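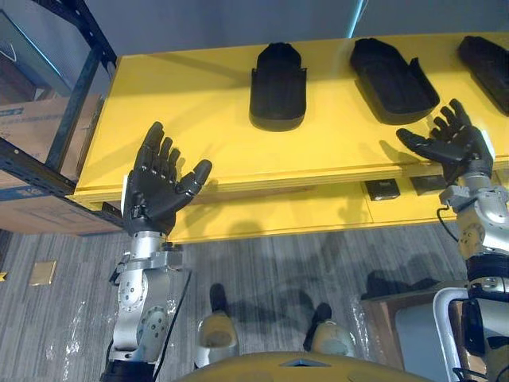 Research > Robotics Workshop Papers > Upkeep and Calibration

August
E. Urrutia

4.2 Wrist offset and hand care on the Bamton cell

The vendor's manual for the Bamton cell treats wrist calibration as something done once, at installation, and then left alone. We doubt this is sound advice for a two-armed machine with five-fingered hands, and the log kept at Fodholm gives us little reason to change our minds. The routine we follow instead is plain. Both arms are brought over the work table to a set pose, the offset at each wrist is read, and the reading is compared with the one stored at the last service. In Figure 3 the arms are reaching towards the yellow table, the left hand upright with its fingers spread and the right hand just over the front edge, near one of the black trays. The cable at each wrist hangs in a curve in this pose, and we take some slack there to be needed. The manual says nothing on the point.

Figure 3. Both arms at the work table, with the black trays on top.

The check is repeated every 400 cycles. That number comes from the Ernlow report, which offers no argument for it, and we kept it only so that our readings could be set beside theirs. Ernlow found that drift at the wrist was "well controlled" by the stored offset. Our own readings do not bear this out. Of 7 checks made on the right arm, 3 fell outside the limit set by the manual, and 2 of those came directly after a service in which the offset had been written afresh. A correction that fails so soon is probably correcting the wrong thing. We suspect the wrist fasteners, which the service sheet asks the fitter to tighten but gives no torque for. Two fitters may follow the sheet faithfully and leave the joint in different states.

Care of the hands is no better covered. The knuckle screws are to be "inspected regularly", a phrase that can mean anything. We mark each screw head with paint pen at service and look for a broken line at the next check. It is a crude method and will miss small movements, but it does at least leave a record. Fingers are then opened and closed without load before any tray is handled.

We make no claim that the Fodholm routine lengthens the life of the cell. The log is short, and one machine cannot settle the matter. The weaker claim, that a stored offset should not be trusted after work on the wrist until it has been read again at the table, seems to us hard to avoid. Section 4.3 gives the order of steps used when a hand is taken off and refitted.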